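4.2 Assembly and first power-up

We bought the Pikville two-arm kit from Torbridge at list price and built it from the printed guide, with no help from the maker. The kit comes as 187 parts, and we were delighted by how well they fit! Every screw bag matched its page, and the motors had their ID numbers set already. The guide promises a payload of up to 300 grams per arm, which we test in Section 5.

Cable routing deserves more praise than it usually gets in kit reviews. On the Pikville, the motor cable runs outside the links, so a worn one can be swapped without opening a joint. Figure 3 has both arms on their shared black base rail, with the left arm's thick cable held along its white link by two small clips and a green light showing at each upper motor module.

Figure 3. The two arms on the bench.
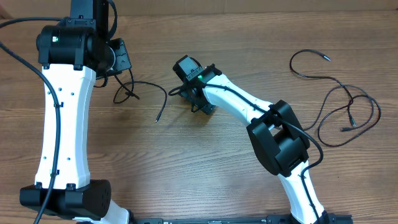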